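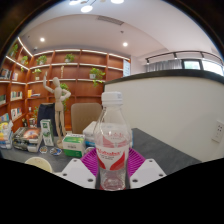
Bottled water, white screw cap, red and white label.

Intake kit trial, Nencombe depot
Second progress report
To: Ainhoa Robles, Fleet and Plant, Garrido
From: Haziq Pillai, workshop
November 15, 2021

Where we are up to

The Clolard intake kits are fitted to five of the diesel utes and have been running for 14 weeks. Another five utes are still on the factory airbox and are being logged the same way. You asked for a yes or no on fitting out the rest of the fleet. I can't give you a yes. I could probably give you a no, but Kartini Tambunan thinks that is jumping the gun and she has a fair point about the logging, which I get to further down.

The short version is that the kits are well made, they went in without much drama, the drivers like them, and I can't find the fuel saving that was the whole reason for buying them.

Fitting

Bayu Liem did all of them in August. The first took him most of a day and the last was done before lunch. Everything on the packing list was in the boxes, apart from one set that came with the wrong hose clamp at the turbo end. We used one of our own. The instructions are written for a left-hand-drive truck with a different battery tray, and two of the steps make no sense on ours. Bayu has marked up a copy and it is in the folder with the job cards. If we ever fit more, use his copy and ignore the booklet.

The snorkel connection needs more said about it. The kit assumes the air comes in through the guard. Ours all have snorkels because of the creek crossings out past the quarry, and the adaptor Clolard sells for that is a separate part which was not mentioned on the quote. It is a rubber sleeve. I would not have minded so much if it fitted snugly, but on one of the utes it had worked back along the pipe by the first check, far enough that I could see a dust line on the inside. We cleaned it out, put a second clamp on and it has stayed put. No damage that we could find. I would still call that a serious mark against the kit. A dusted engine would cost us more than any of this could ever save.

Fuel use

The brochure talks about better economy "in typical fleet use". I rang to ask what typical fleet use was and was told it depended.

What we have is the Rorkeo loggers on the utes, and the fuel card records. The two do not agree with each other. On the loggers, the utes with kits come out slightly better than the ones without. On the fuel cards they come out level, and for one stretch in the middle the kit utes were slightly worse. In both cases the gap between the two groups is smaller than the gap between one driver and another in the same ute. Rostam Shahbazi swapped vehicles with the night driver while his was in for a windscreen, and that swap moved the numbers more than the intake did.

I also went back through last year's fuel cards for the same vehicles. The utes we picked for the kits were already the better ones on fuel. We chose them because they were due in for service at the right time, and the ones due in were the ones on the highway run, so of course they use less. I should have spotted that before we started and I didn't. Kartini did, after the first report went in.

So when the Clolard rep looks at our logger figures and says they show an improvement, which he did by email, my answer is that they show highway utes using less fuel than town utes. I have told him so. He has offered to send someone out to "help interpret the data". I would like to leave that until we have finished interpreting it ourselves.

Power and drivability

All of the drivers with a kit say the ute pulls better. I don't doubt they believe it. The kit is a lot louder than the factory airbox, there is a proper whoosh when the turbo comes on, and a ute that sounds like it is working harder feels quicker. I drove one up the range with the tank trailer on and thought it was stronger too. Then I drove one of the standard ones over the same road with the same trailer and wasn't so sure.

We have not had any of them on a dyno. Bayu knows a shop that would do a before and after, but there is no before any more unless we take a kit off. I would be in favour of doing that with one vehicle. See the last section.

One driver has complained about the noise on long runs. The others have asked if they can keep theirs.

Filters and servicing

The kits use an oiled cotton filter that gets washed and re-oiled instead of thrown out. On paper we save the cost of paper elements. In practice a wash, a dry and a re-oil takes up bench space and somebody's attention, and the filter can't go back in until it has dried through, so you either park the ute or keep a spare filter on the shelf. Spares are not cheap. The quote did not include any.

There is also the question of too much oil. We had an airflow sensor fault come up on one kit ute shortly after its filter was serviced. Cleaning the sensor cleared it. I can't prove the filter oil did it and the supplier says it could not have. It has not come back. No standard ute has thrown that code during the trial, for whatever that is worth with so few vehicles.

Our dust is worse than most. Whatever these filters do on a sealed road in the city, I would want to see what gets past them on the quarry road before trusting them for the life of an engine. We took oil samples at the last service from both groups and sent them off. Results for the standard utes are back and look ordinary. The kit ones had to be sent again after a labelling mix-up at our end.

Cost

Each kit was $1,140 before the snorkel adaptor, Bayu's time and the spare filters. Even if I take the logger figures at face value, which I have just spent a page saying you shouldn't, the kits would take longer to pay for themselves than we normally keep a ute. Kartini has the spreadsheet and can walk you through it. She has been kinder to the kits in her assumptions than I would be.

Resale is sometimes brought up as a plus. The yard we sell through told me they would rather have the factory airbox on. We have kept all the airboxes, tagged by vehicle, on the top rack in the parts store. Please don't let anybody tidy them up.

What I would like to do next

Swap the groups. Take the kits off the highway utes and put them on the town ones, leave the drivers where they are, and run it until the end of summer. If the fuel saving follows the kit, I will say so and wear it. If it stays with the highway run then we have our answer. This costs us workshop time and a few gaskets and no new parts.

Put one ute on the dyno during the changeover, once with the kit and once without, same day, same fuel.

Check every snorkel sleeve weekly while the kits are on. Bayu has already added it to the pre-start sheet.

Hold off on the bulk order. The discount we were offered runs out soon, and the rep has reminded me of that more than once. I can't see that a discount on something we haven't shown to work is much of a saving, and I would be surprised if it wasn't offered again.

What I need from you

A decision on the swap, and approval for the dyno booking. I also need someone in accounts to split the fuel cards so that each card stays with one vehicle. At present the drivers use whichever card is in the glovebox or on the hook, and jerry cans for the pumps go on the same cards. I suspect that is a good part of why the cards and the loggers disagree. Rostam has been writing his fills in a notebook and his figures are the only ones I fully trust.

The oil results for the kit utes will be sent on separately when they arrive.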